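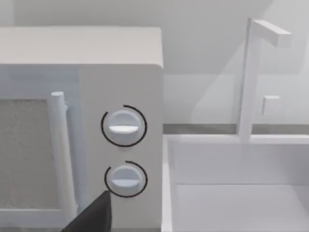

## Visiting Redinwood: common questions

**How do I get to the village?**
Take the Orner road north and turn left at the stone bridge. The last 9 miles are gravel. Regular cars manage it fine, but go slowly after rain.

**Is the old tannery open?**
Yes, from June through the end of summer. Lanying Lei leads the tours and you can book at the Krishnan store on Main Street. Large groups should write ahead.

**How long is the Halell Gorge trail?**
It takes most people a morning. There are 80 steps down to the river at the far end - the same 80 back up - and no drinking water on the way.

**Can I camp by the river?**
Only at the marked sites. Fires are not allowed outside the stone rings.

**Where can I stay?**
There are two guesthouses and a self-catering cottage. The cottage is let by Bonifacio Ibarra, who keeps the key at the store. Check-in is after lunch.

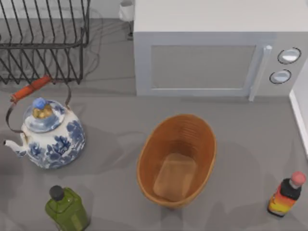
*Kitchen counter with microwave, kettle and dish rack*

**Are dogs allowed?**
On the trail, yes, on a leash. They are not allowed in the tannery or the guesthouses.

**Is there a bank?**
No. The store takes cards and gives up to $100 cash back.

**When is the plum fair?**
Dates are posted at the store each spring. Parking is in the school field.

Last updated 8 Jan 2020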